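The great binder clear-out, and what I learned about cabinets

I've been putting off the paperwork for as long as I've had this newsletter, so when Saturday came around gray and drizzly I made coffee, put on my oldest sweatshirt and finally got started. A few of you wrote in after the September issue asking how I keep the records for the Cullomley swap table, and I have to confess that the answer was "badly." Everything went into binders, sure, but the binders went wherever there was a gap – the windowsill, the top of the fridge, once the trunk of my car for an entire winter.

So! The new rule is one cabinet, with doors, and nothing goes in it that isn't paper.

First I had to find out what I owned. I pulled 52 binders and folders out of various corners of the house and the back office at Jundunon, and I'd say a good half of them were holding three sheets of paper and a dead rubber band. Some hadn't been opened since the Gorketti plant sale days. I found the original sign-up list for that one, by the way, and it's a hoot. Two people offered to bring "cake or similar" and I'd love to know what the similar was.

My sorting method is pretty simple. Anything I need this year goes in a blue binder. Anything I have to hang on to but won't look at goes in a plain box with the year written on the end in fat marker. The rest gets recycled, and I mean the same day, before I can start reading it again. I filled 2 big paper sacks by lunchtime and felt about ten pounds lighter.

Labels are where I always come unstuck. I'll write something clever like "Misc. – spring" and a month later I have no idea what I meant. This time I'm leaving the cards blank until a binder has lived in its spot for a couple of weeks, and then I'll write down what's really in it. My handwriting might even be legible if I'm not rushing through 40 of them in one go.

And please, if you have a cabinet with swinging doors, open both of them all the way before you start! I spent years reaching around one half-open door and scraping my knuckles on the hinge. I also like to leave a compartment free at the bottom to begin with, so there's room to shuffle things around when the first plan doesn't work.

Blue binders and a light wood cabinet, my two favorite things this month:

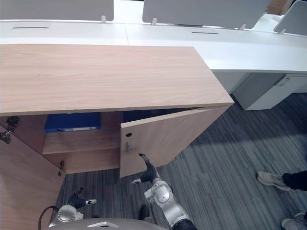
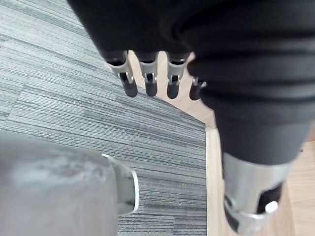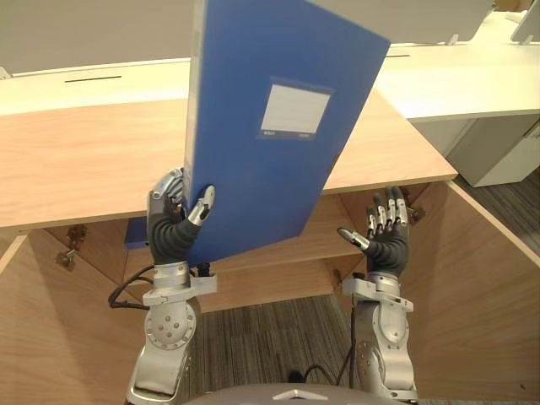 I did think about standing everything upright, library style, and I may still go that way once I've got enough binders in there to hold each other up. With only a couple they just slide over and sulk. Hedegaard has some plain metal bookends that might do the trick, and I keep meaning to stop in for a pair.

If you've got a system for receipts, please write and tell me. I have a shoebox of them going back to 2000, the lid doesn't close anymore, and I'm not opening it without a plan. Next month it's back to the garden, and I'll have the dates for the Cullomley swap table as soon as I have them myself.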